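Service Robots on the Market, Session 11
Notes for Apr 23, 2020
Product of the week: the Reltora tabletop kit from Clumley

Hi all. These are my notes from the talk, cleaned up a little (only a little, so forgive the jumps). Last time we did the vacuum and lawn machines, and you all had opinions! This week I picked something closer to my heart, because I drink far too much tea and I've been reading the Reltora brochure since February like other people read cookbooks.

So what does Clumley sell? You get an arm, a gripper, a controller box, and a license for the Loltov software, which is where you build your routines. The base kit handles loads up to 3 kg. There's also a support plan, and please read the terms before you say "oh, it comes with support," because the plan covers the arm and the controller and leaves the gripper fingers out completely. Fingers are wear parts in their contract. Mingxuan Pan asked in the chat whether that's normal, and yes, pretty much, but it should still go in your cost sheet.

The list price for the spare finger set is 2000, with the currency depending on which regional page you land on (grr). I want you to notice how often the small stuff adds up in these quotes. Look for cables, brackets, mounting plates, extra seats on the software. Put each one on its own line.

Now the tea. Clumley pitches this thing to hotels and showrooms, and tea service is a lovely test for that pitch. A teapot is round, it's smooth, it has a lid that wants to fall off, and the weight moves around as you pour. Compare that with a cardboard box, where you squeeze two flat sides and you're done.

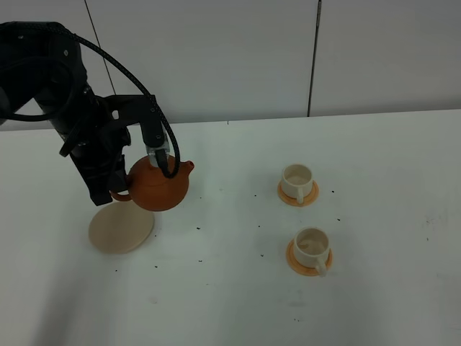 Fig. 1. Arm holding a clay teapot off the table, with a finger fitting against the lid.

Look at what that vertical finger is doing before you read on. It hangs from a bracket off to the side, and the small metal fitting at its lower end presses on the lid. I love this! A person pouring tea puts a fingertip up there without thinking, and a buyer should ask every vendor the same question: who holds the lid? If the answer is a silicone strap or "we recommend pots without lids," you've learned something about the product.

The other thing I'd bring up with a sales rep is the cable. It's thick, it runs in a wide loop from the arm down past the gripper, and it ends up close to the top of the pot. Ask how it's routed at full reach. Ask what a replacement costs. Zeyu Hou wondered if you could tuck it along the arm with clips, and I'd say try it, but leave slack at every joint or you'll be buying that replacement sooner than you'd like.

And then there's cleanup, my least favorite line in any demo plan. See the little dark flecks on the white tabletop? Somebody wipes those up, and that somebody is on the payroll. The brochure talks about minutes saved per service and says nothing on wiping down, refilling or washing the pot. Put those minutes back in when you do your estimate.

My own verdict so far: I like the hardware, I'm lukewarm on the license. Loltov is billed per seat with a 12 month minimum, and a small tea house would feel that. Ding, the other vendor on our list, rents by the week and throws in setup, but you take whatever gripper they send. I go back and forth on it.

For next time

Write one page comparing the two offers for a business of your choice. Use the cost sheet from Session 3 and keep the wear parts separate from the support plan. Add the questions you'd send to the rep before signing, including one on the lid or whatever the awkward part of your own task is.

If you can't open the brochure, email me and I'll send the smaller file.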